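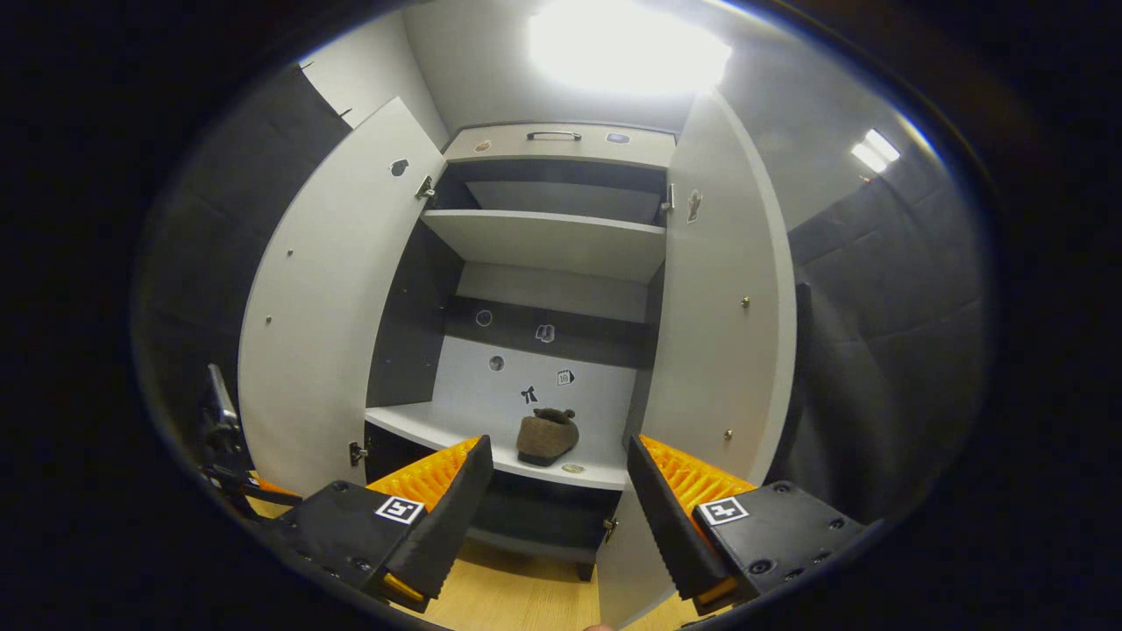 Unit 7: Demonstration by Hand-Held Gripper

Students in the Cenari laboratory course record manipulation tasks with a hand-held gripper before any work is done on the robot arm. The demonstrator carries the tool to the object, closes the fingers, and completes the motion at a steady pace. A suitable first exercise is retrieval from furniture: with both wardrobe doors open, the fingers are spread wide on either side of the slipper on the lower shelf, and the square markers on top of the fingers remain in view of the camera. This is the correct position from which to begin closing.

Requirements for Assignment 2

Each pair submits 75 demonstrations of one task. Vary the starting position of the object between recordings -- small changes are sufficient. Recordings in which the object is dropped are to be kept and labeled as failures in Fuviter.

Teleoperated recordings on the Rana arm are covered in Unit 8. Students may reserve up to 300 minutes of arm time per term.

Submissions are due in Room 248 or through the course page by 23 October 2025.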